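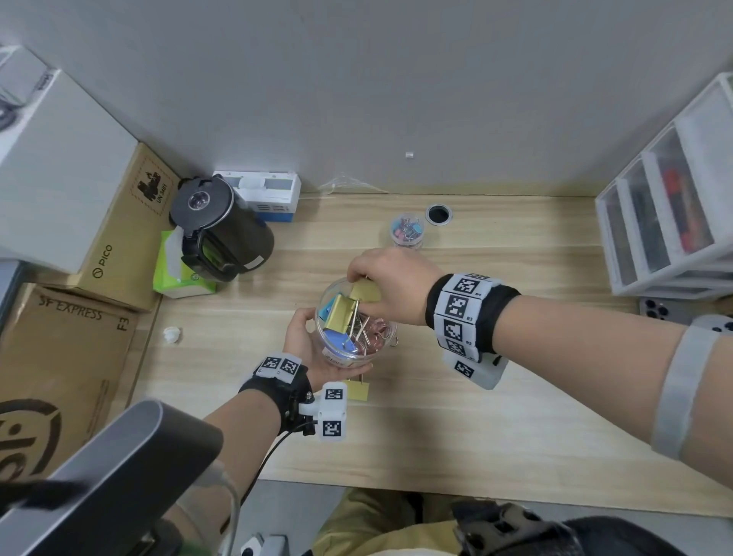 The Dralum clip-sorting job has been our favorite thing in the lab all fall, and in November it gave us the best fault we've ever had to chase! The idea is simple enough: a person does a small fiddly task by hand, Ferelis turns the wrist tracking into a path, and the Plirkorent arm next door tries to do the same thing with a jar of its own. Binder clips are wonderful for this because they tangle. Look at the pink ones at the bottom of the jar, handles crossed over each other, and then imagine asking a machine to take one gold clip from the pile and leave the rest alone. For weeks it did that beautifully. Then one afternoon it drove its fingers straight into the rim of the jar, and this gallery page grew into a fault report.

Project diary > Dralum > Gallery > The jar rim fault
Search the diary Type a word and press Enter

Gold clip, right hand
Left hand under the jar, right hand going in from the top. It's the pinch and the turn of the wrist that we care about most, and the turn is where everything went wrong. The marker tiles on the right wristband have their own codes (R2, R3, R4 and so on), and Ferelis needs to know exactly where each one sits on the band.

What happened
The arm was replaying a fresh recording at low speed when it came in over the jar, started its turn, and lurched sideways. The fingers hit the rim and pushed down. The force limit tripped, the brakes came on, and the jar skidded into the guard and cracked. Fenna Smits was at the controls, outside the guard, and had her hand on the stop button before the noise was over. She wasn't hurt, and neither was the arm. We lost a jar and swept up a lot of clips.

First guesses (all wrong, all fun)
We blamed the gripper first and spent a morning on it. Clean bill of health. Then we blamed the light, which had caught us out before. Then Ayane Ikeda plotted the recorded wrist angle against time, and there it was, a lovely ugly spike! The hand had turned smoothly, as hands do, and the data said it had snapped over and back again. The arm had followed a bad path very faithfully.

The cause
Van Beek had rebuilt the right wristband for us after a tile came loose. They did a tidy job and sent a new layout file with it. In that file, R2 and R3 were swapped. As long as the cameras could see plenty of tiles, Ferelis averaged the mistake away and we only got a slightly noisy wrist. But tip the hand down into a jar and fewer tiles are in view, and for a moment the swapped pair was doing nearly all the work. Ayane found it by reading the codes off the band one at a time while I checked them against the file. It took us roughly 2 minutes, after a day and a half of looking everywhere else.

What it did to the numbers
With the old band, the arm picked the right clip in 98 tries out of 100. With the rebuilt one, we'd dropped to 73, and we'd been putting that down to a harder mix of clips. We should have stopped and looked right then. A drop that size was telling us something well before the jar got hit, and I'm the one who wrote "probably the small ones" in the log.

What we changed
- Any band that's been opened, repaired or swapped gets a read-through of its codes against the layout file, with one person reading and another checking.
- Ferelis now rejects a recording if the wrist turns faster than a real wrist can. Van Beek wrote the patch the same week, and it caught the old spike on the first go. So satisfying.
- The first replay of every new recording runs over an empty table, with the jar set aside, inside the guard.
- If the pick score falls below the last good run by more than a handful, we stop and find out why before anything else gets recorded.

Where it stands
The layout file is fixed and the bad recordings are marked so they can't be replayed by accident. We kept them, though, as they make terrific test data for the new check! The score is climbing again and Fenna wants to try the light blue clips next. I've asked for another box of jars.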